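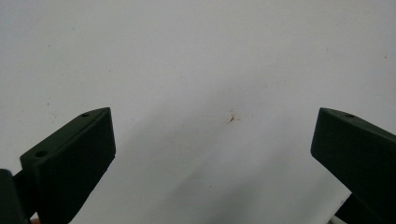 A reader wrote in after my last post to say that switching to a prepaid electricity plan was a waste of time, and that anyone who does the math ends up back where they started. Fair enough. I did the math again.

I moved from Cilliven to Fultex in August. With Cilliven I used 909 kilowatt hours in my worst summer month, and the bill came three weeks later, when there was nothing I could do about it. Fultex sends a text every morning with the balance. The rate per kilowatt hour is a little higher. My use in the first full month went down to 556.

Part of that was the weather. The rest was the dryer and the window unit in the bedroom, which I had been leaving on all day out of habit. I now run the dryer twice a week and hang the towels on the porch rail. They come out stiff. I don't mind it much.

The reader also asked about fees. There are 3 on my account: one for paying by card, one for letting the balance drop below the minimum, and one for a paper statement. I paid the card fee once and then set up the bank transfer. The low balance fee got me in the second week, on a Sunday, and I was annoyed – the warning text had come in at 5 in the morning and I slept through it.

My lowest month so far was 381 kilowatt hours. The heat in this house is gas, so winter doesn't tell you much about the electric side.

I looked at Drirnetti too before I signed up. Their rate was better but they wanted a two-year contract, and I may not be in this house that long. If you own your place, get a quote from them.

So the reader is right about the rate. I pay more per unit and less per month, and I'd probably pay even less if I had changed my habits and stayed with Cilliven. I know myself well enough to say I wouldn't have.

Next week I want to write about the water heater, which is set too high and has been since we moved in.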